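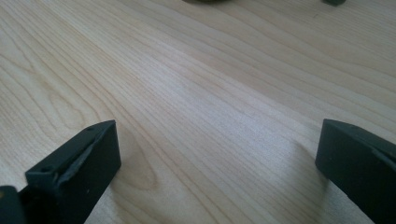
Grip pad on left finger coming off, replace or re-tape?

Posted by jorkerbench in Grippers and End Tools

Hand-held two finger gripper, printed fingers, dark gray. Pad strip on the inside of the left one is all ragged along the edges and looks like its lifting. Right finger I havent touched. Fingers are Rotberg pattern, two small holes on the top face of the left one, printed by the guy before me so no idea what settings.

Used for picking small parts off a wood bench, maybe 300 picks on a normal day. Started dropping smooth stuff Saturday. Cleaned the pads with a dry rag, no real change.

Do I peel the whole strip or just trim the loose bits and stick it back down? And do both sides need doing? Got 3 spare strips in the drawer, not sure how old. Want it running again by tonight if possible.

Amparo Escobar

Peel the whole thing. Don't trim. Trimmed edge catches on the next part and you're back here in a week.

Take the finger off first, way easier flat on the bench. Warm the strip with a hair dryer, low, keep it moving, printed plastic goes soft quicker than you think. Pull slow from the tip end. Leftover glue comes off with a plastic scraper and then isopropyl on a cloth. No acetone on those, depends what it was printed in and you don't know.

If the face is shiny after, scuff it with 400 grit, wipe again, let it dry all the way. New strip on, press hard from the middle out, clamp between two flat blocks overnight. I know you said tonight. An hour in the clamp will sort of work, it'll creep though.

Do both sides. New pad against an old one closes off center, and then you'll be chasing the zero. Redo the closed position after either way, pads are never quite the same thickness.

Old strips: bend one double. If it cracks bin them.

salinas_mike

just superglue it, mine been fine since December

rulora_fan36

Dont superglue the pad. It wicks into the foam and goes hard, if yours is foam. Then you got no grip at all. Otherwise what Amparo said. Also check the finger screws while your in there, mine had backed out and I blamed the pads for ages.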